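Pantry and Deliveries Coordinator (part time)
Grumgate Community Pantry, Otwood

Grumgate Community Pantry is looking for a coordinator to run the food store and the home delivery round from our Otwood site. The job is 20 hours a week over four mornings, on a 12-month contract with a start in July 2021.

We give out groceries to households in Otwood and Endale. Last April we packed 1,253 parcels, and 212 of those went out by van to people who can't easily get to us. Most of what we hand out is tinned and dry food, with bread and fruit when we can get them.
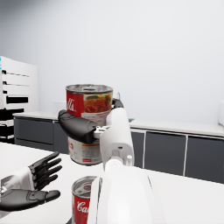

What you'll do

Check in donations and keep the stock list up to date
Rotate the shelves so that older stock goes out first
Plan the Endale delivery run and drive it when the regular driver is away
Answer the phone and take new referrals
Order basics when donations are low — rice, oats, long-life milk, nappies
Show new helpers how we pack a standard parcel

We use Flarno for stock and bookings. It's simple enough, and you'll get two mornings of training on it before you start using it on your own.

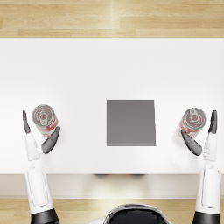 What we need from you

A current full driver's licence and a clean record for the past five years
Some experience in a store room, kitchen, shop or warehouse
Comfort with spreadsheets and email
The ability to lift boxes up to 15 kilograms
A police check (we pay for this)

A food safety certificate would help but we can organise one after you start. A second language is welcome, especially if you already use it at work.

The pay is $31.40 an hour, plus a travel allowance of $200 a month if you use your own car for errands. You'll report to the site manager. Hours are 8 am to 1 pm, and there is no weekend work apart from the yearly open day.

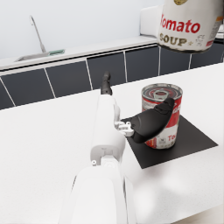
How to apply

Send a resume and a letter of no more than one page to the Grumgate office, by email or over the counter. Please tell us which mornings you can work and when you could start. Two referees are enough, and at least one should be someone you've worked for. We won't call them until after the interview.

Interviews will be held at the Otwood site and take half an hour. The building has step-free entry from the rear car park — let us know if you need anything else on the day.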